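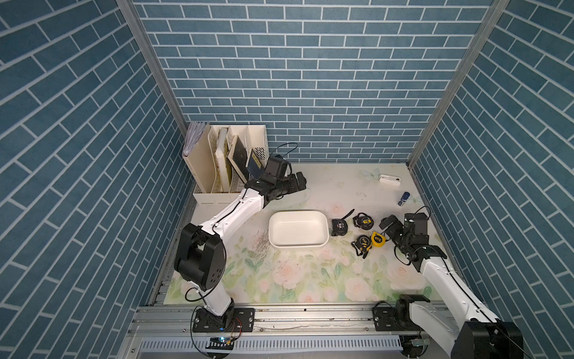

Figure 4. Two-arm demonstration cell with the sorting items set out on the mat.

Section 4: Running the cell for visitors

This is the fun part of the manual! Everything up to now has been about getting the Zurside cell bolted together and talking to its controller. Section 4 covers the day you open the doors and let people watch it work, whether that's a school group, a few neighbours from down the hall or a full open day like the one we hold at Geltbridge on 14th July.

The demonstration is simple on purpose. Tape measures go in the bowl, one arm at a time, and visitors get to choose which one goes next. We have tried fancier routines, and people still crowd in closest for this one.

4.1 Before the doors open

1. Switch on the controller and leave it for 2 minutes before you send either arm anywhere.

2. Check that both base plates are tight on the rail. Push each base gently sideways by hand. If you feel any movement, go back to Section 2 and tighten the bolts again.

3. Follow the cables along each arm from the base to the wrist camera. The loop above the gripper needs enough slack for a full turn of the wrist, so don't tie it down to make it look neater.

4. Lay the mat flat and smooth out any ridges. Any mat will do, and a busy pattern is fine. Ours has roses on it and the wall behind is printed with teal-blue bricks, and the kids love it.

5. Brush crumbs and grit off the mat. Look beside the bowl in particular, as bits tend to collect there.

6. Put the bowl in the middle, the file organizer in the back left corner and the tape measures to the right of the bowl. Figure 4 is a good guide, but you don't have to match it to the millimetre.

NOTE: Use tape measures in more than one colour if you have them. "The yellow one" is much easier for a visitor to call out than "the second one from the left".

4.2 Setting the home positions

1. On the Stamine screen, choose Visitor Mode, then Home Both.

2. Keep your hands on the red stop button while the arms move. The left arm goes first.

3. When both arms are still, open each gripper and close it once. Listen for any grinding.

4. Set the speed to 23 per cent. It looks slow when you're alone in the room, but with a row of faces at the barrier it feels just right – people have time to guess what the arm is going for.

5. Save the positions as slot 70. Slots below that are kept for the workshop routines and may be written over.

CAUTION: Visitor Mode limits speed. It does not stop an arm if somebody reaches in. Keep everyone behind the barrier whenever the motors have power, and that includes you.

4.3 Running the demonstration

1. Say hello and point out the stop button before anything moves. Let a visitor press it once so the group can see both arms halt.

2. Reset, then ask for a choice of tape measure.

3. Select that item on the screen and press Go. The right arm does the tape measures. The left arm looks after the organizer.

4. Wait for the arm to return home before you take the next request.

5. If an item is dropped, let the arm try again once. A second try often gets the biggest cheer of the day!

6. After the bowl routine, run File Pick on the left arm if the group is still keen. Thin books work better than loose papers.

NOTE: Wrist straps can catch on a finger joint. Turn each strap so it lies flat on the mat. If one does catch, press stop, cut motor power and free it by hand.

4.4 Questions you will get

Be ready for "Can it see me?" Each wrist camera looks out past its own gripper, so turn the live view around on the Stamine screen and show them. Yolanda Echevarría runs our Sepúlveda open days and likes to start with the live view, then do the talking afterwards. It's well worth copying with younger groups.

4.5 Shutting down

1. Send both arms home and wait for them to stop.

2. Turn off motor power, then the controller.

3. Write the cycle count in the log. Our cell was at 1,428 when we last greased the joints in February.

4. Lift the mat out and shake it. Store it rolled, never folded.

Go to Section 5 for gripper cleaning and finger replacement.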